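Wimell is looking for parents and carers of babies and toddlers who post, or have posted, pictures of their children online. We want to talk to you about how you decide what to share, who you share it with, and what happens when a picture travels further than you meant it to.

The study is run from our office in Pritwood. It is paid for by the Kleinschmidt Fund, which has no say in who we speak to or what we write at the end.

## Who can take part

You can take part if:

- you are 18 or over and live in the UK
- you are the parent, step-parent, foster carer or legal guardian of a child under 4
- you have posted at least one picture or video of that child on a social media site, a family blog or a large group chat
- you are happy to be interviewed in English

You don't need to have a big following. Most of the people we have spoken to so far share with family and a few friends from work. We would also like to hear from people whose post was picked up by strangers, a news page or a brand, whether it went well or badly. If you used to post and have stopped, please do get in touch, as we are short of people in that group.

Grandparents often ask if they can join. For this round the answer is no, unless you are the child's legal guardian. We hope to run a separate study with grandparents later.

We can't accept people who manage a child's account as their main paid job, or anyone whose child is under contract to a modelling or talent agency.

## What you will be asked to do

There are 3 parts, spread over about 10 weeks.

The first is an online form. It asks about your household, the sites you use and how often you post. You can save it and come back to it.

The second is a diary, kept on the Havano app on your own phone. Each time you post a picture of your child, or think about it and decide against it, you write a line or two saying why. Please do not upload the pictures themselves. We only need your words. If you have a week with nothing to report, tick the box for that and carry on.

The third is an interview, either by video call or in person at Pritwood. It lasts up to an hour and a half, including a break. We will go through your diary with you and talk about a few made-up cases, such as a relative who reposts a picture without asking, or a company that wants to use one in an advert.

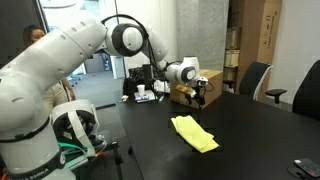 Interviews in person take place at our Pritwood building, which we share with other tenants. The entrance is at the side, past the cycle racks, and there is a lift to all floors. You are welcome to bring your child, and a second adult if you want someone to look after them while we talk. We have a room with a changing table, a kettle and a microwave for warming food. Parking is limited to blue badge holders, but the bus stop is close by and we pay standard fares on production of a ticket.

## Payment

You will receive a shopping voucher when you finish the diary and another after the interview. The amounts are set out in the information sheet, which we send before you agree to anything. If you leave the study early you keep whatever you have already been given.

Vouchers are sent by email. If you receive benefits, you may wish to check whether they need to be declared.

## Your privacy

We will not follow your accounts, look at your posts or contact anyone you know. Your name and your child's name are removed from the diary and the interview notes before they are read by the wider team. Interviews are recorded as sound only, and the recordings are deleted once they have been typed up.

You can leave at any point without giving a reason. You can also ask us to take your answers out, up to the date given on your consent form. After that they will have been combined with other people's and can't be separated.

If you tell us something which makes us think a child is at risk of serious harm, we may have to pass it on. We would talk to you about this first wherever possible.

## How to apply

Fill in the short form on the Wimell website, quoting study number 1195. We need your first name, an email address or phone number, your child's age in months and a sentence on how you usually share pictures. Please don't send links to your accounts.

If you would prefer to apply by phone, leave a message on the study line and we will ring you back between 10am and 4pm. Evening interviews can be arranged for people who work in the day.

Applications close at the end of December. We will reply to everyone, including those we can't offer a place.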